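## 4.2 What counts as "put away"?

The claim most often repeated in the literature on household tidying is that people clear soft things last. Clothes, throws, blankets and towels are said to stay out longest, and the usual explanation is that they have no fixed home. We went into this part of the study doubting both halves of the claim, and we still doubt the second.

The first half rests largely on diary studies, in which people write down what they tidied at the end of the day. Diaries are cheap and they produce a lot of entries, but they record what people remember as tidying. Someone who picks up a sweater on the way to the kitchen and drops it on the stairs will seldom write that down. Someone who spends ten minutes folding a basket of towels nearly always will. A method that catches the second act and misses the first will make soft items look as if they sit untouched for hours and are then dealt with all at once. Lindholm's early work on the Brekke households has this problem, and Gøran Lindholm has been open about it in later discussions with us. Others who cite the same work have been less careful.

Our own material comes from the Vatska and Hergate homes described in Section 3. Across the two groups we logged 3,502 handling events, of which 2,320 involved a textile of some kind. An event begins when an item leaves a surface and ends when it is let go. We did not ask anyone whether the item had been "put away." That judgment was made afterward by two coders working apart, and it is the weakest link in the chain.

The coders agreed well on hard objects. A cup in a cupboard is put away, and a cup on the floor is not. With cloth the agreement fell off badly, and it fell off in a particular place. Both coders were content to call a folded blanket in a drawer put away and a blanket lying across a doorway not put away. Between those two points they disagreed on almost everything. Was a throw laid over the arm of a sofa tidy, or was it in use? If it had been folded in half first, did that change the answer? Holger Blomqvist, who coded the Hergate material, marked nearly 960 textile events as "unclear" on his first pass. We regard this as an honest result and have kept it in the tables, although a reviewer of an earlier draft asked us to force a decision.

Part of the trouble is that folding has been treated in earlier work as a sign of intent. The Nudum coding scheme, which we began with and then dropped, scores a textile as "processed" once it has any visible fold. We can't see how this was ever meant to work. Cloth folds whenever it is lifted, dropped or bunched in the hand. Figure 3 shows how little a fold tells the coder about what is being done with the item.

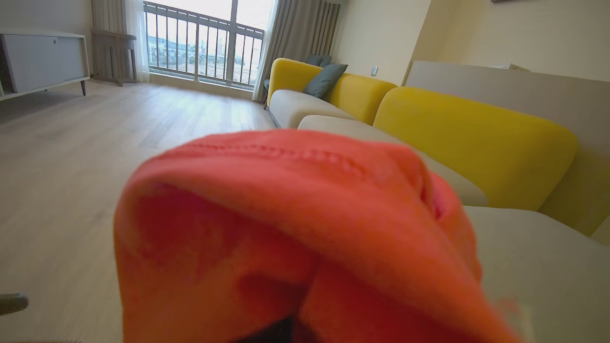
**Figure 3.** Orange-red textile with a soft, fuzzy surface, folded over on itself, with a stitched seam along the upper curve. Behind it are a pale wood floor and a low white cabinet.

Under the Nudum scheme the item in Figure 3 scores as processed. The cloth is plainly folded over, and the scheme asks for nothing more. Yet the folds are heavy and uneven, the material is crumpled, and there is nothing in the shape to separate a first step toward neat storage from the way a thick fabric happens to hang. We also can't say from this view what kind of item it is. The seam rules out very little. When the coders were asked to name it, one wrote "sweater" and the other wrote "blanket?", with the question mark. We side with the question mark, and would extend it to the sweater.

This matters more than it may seem to, as the published rates for different kinds of textile depend on somebody having told them apart. If a garment and a small throw can't be separated while they are being handled, then a finding that garments are cleared sooner than throws may say more about which items were easy to name. Garments that were hung up were named with confidence, and hanging something up is already a way of putting it away. Garments in a heap were named poorly, or were put under "other." A category that gains its clearest members at the moment they are tidied will always look like a tidy category.

We ran the comparison again with every textile placed in a single class. The late clearing of soft items was still present in the Vatska homes, though smaller than the diary studies would lead one to expect. In the Hergate homes it could not be told apart from no effect at all. Sunday was the exception in both groups: laundry was done in bulk, large numbers of textiles moved within a short time, and most of them ended the day in a drawer or closet. Leaving Sunday out weakens the Vatska result further. We report both versions and do not have a strong view on which is the right one. Laundry is certainly tidying in some sense, but it is also a chore with its own timetable, and a blanket that goes into a closet because it has been washed tells us little about how long blankets are left lying around.

As for the supposed lack of a fixed home, we found no good support for it. When residents were asked where a given throw or sweater belonged, they answered quickly and usually named one place. Their answers for small hard items such as chargers, pens and scissors were slower and vaguer – and those items were often cleared early. If having no fixed home kept things out on the floor, we would expect the reverse. It is possible that residents named a place for the textile simply because they were asked for one. The same would apply to the chargers, however, and there the question did not produce a ready answer.

A simpler account is that soft things are left out because leaving them out costs little. A dropped sweater doesn't break, roll, leak or hurt a bare foot. We offer this with some reluctance. It fits the data, but so would several other accounts, and we designed nothing in the present study to test it. Blomqvist has pointed out that it would also predict early clearing of cloth near stoves and on stairs, where leaving it has a price. There were too few such cases in either group to look into this properly.

Two limits should be kept in mind. The homes in both groups were visited in December, when heavier textiles are in use and more of them are likely to be out in living areas. The coders also knew which household they were coding, and Blomqvist in particular had met several of the residents. We don't think this explains the large number of unclear cases, which he would presumably have been in a better position to resolve. It may have affected the cases he did decide. A second pass on a subset with the household names removed gave similar figures, but the rooms themselves are easy to recognize once one has watched a few hours of material, so removing the names probably achieved little.

For the remainder of the paper we therefore use "put away" only for hard objects and for textiles placed inside closed storage. All other textile events are reported as "set down," with the surface given where it could be seen.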